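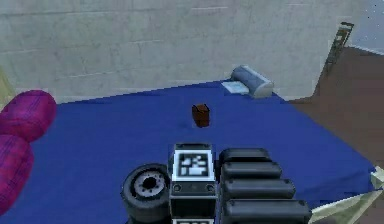 Part 4: Setting up the simulator station for an open day
July - by the Jotidstead workshop blog author

If you've followed me through Part 3, you have Fimix installed and the robot driving around in the practice world without falling through the floor. Good! Now comes the bit I like best, which is getting it ready for visitors. I run the simulator table when our Jotidstead workshop opens its doors, and this section is the routine I settled on after a few very messy afternoons.

You'll need one laptop, one gamepad, a big screen facing the room, and a mouse that you keep for yourself.

Before the doors open

1. Start Fimix and load the room scene, the one with the blue cloth on the floor. Let it sit until the shadows stop flickering.

2. Set the view to Follow, behind and slightly above the robot. You want the marker on top of the center module showing, and plenty of cloth ahead of it. Visitors steer much better when they're looking the same way the robot is (the overhead view looks cool, but people turn left when they mean right and then blame the gamepad).

3. Check your target. I use the little brown box, out on the cloth by itself with clear space around it. Leave the printer at the back by the wall where it is. It's a nice big landmark, and "head toward the printer" is something a six-year-old can follow.

4. Open the Drive tab and set the speed to 3. The slider goes up to 9, and somebody will ask you for 9. Say no until the end of the day.

5. Save the whole thing as a start state. I call mine "openday" and bind it to the gamepad's back button.

Note: Save the start state AFTER you set the view. Fimix stores the camera along with the objects, and if you do it the other way round every reset throws you back to the overhead view. I did a full morning like that once.

Running a turn

6. Hand over the gamepad and press reset yourself. Let the visitor drive first, with no arm at all. Half a minute of wandering over the cloth is plenty, and they'll relax.

7. Ask them to drive toward the brown box and stop short of it. Then switch to Arm mode with the right shoulder button. The wheels lock while you're in Arm mode, so nothing rolls off while they're thinking.

8. Talk them through reaching out. Small stick movements! The arm folds up in sections beside the body, and if they shove the stick all the way over, it swings wide before it goes forward.

9. When they touch the box, or knock it over (both get a cheer at my table), press reset and call the next person.

Caution: Don't let anyone drive over the edge of the cloth onto the brown floor at high speed. In our version the wheels grip differently there and the robot can spin. It won't hurt anything, it's a simulation, but the spinning goes on for a while and the line gets restless.

Caution: Keep the laptop plugged in. On battery, mine drops the frame rate so low that the arm seems to jump from place to place.

If something goes wrong

The robot won't move at all: you're probably still in Arm mode. Press the right shoulder button again.

The box has sunk into the cloth: reset. If it keeps happening, raise the contact setting one notch and save your start state again.

The marker looks washed out on the big screen: turn the screen's brightness down and leave the scene lighting alone. Our old Hoekstra projector was terrible for this - we switched to a plain TV and I haven't touched the settings again.

At the end of the day

10. Export the run log from the File menu before you close Fimix. Mine had 3,754 lines last time, and I really did read through a good part of it on the train home. You can spot where people hesitated, and it helped me move the first stop a bit farther from the box.

Part 5 covers taking the same station on the road, which we did for the Prilstead library.

Comments

gearbox_mom: Used this for our school evening and the back button trick saved me. Is there a way to stop kids from finding the speed slider?

Author: Yes! Drive tab, then Lock Panel. I should add that to step 4.

tallpines: My Follow view keeps drifting to one side after a reset. Any ideas?

Author: Try turning off camera smoothing and saving the start state again. Mine did that too.

rusty_m: We let people have speed 9 for the last hour. So much spinning. Would do it again.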